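Gakgate closed its pool in July. The swimmers just moved – two miles up the road, to the lake at Grostum. Cold, brown, free.

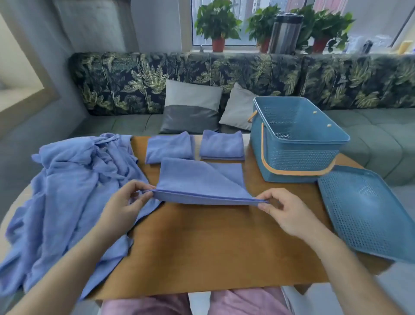 When do they swim?
At dawn, before the boats go out.

Reinhold Janssen has the key to the gate. Swam 865 mornings at the old pool, wrote them all down. Hates the lake. Goes anyway. "My knees dont care where," he says.

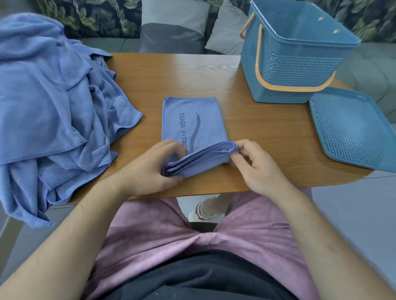 A blue towel, partway folded.

Fixing the pool would take a new boiler from Baromton and 30 weeks. The petition has 2604 names. No vote yet.

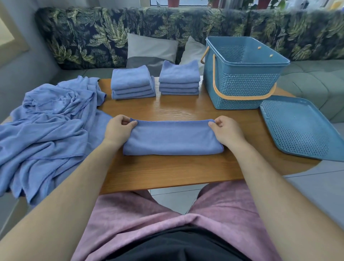 Features Desk, Ghumman Magazine

Water's getting colder. Janssen bought gloves.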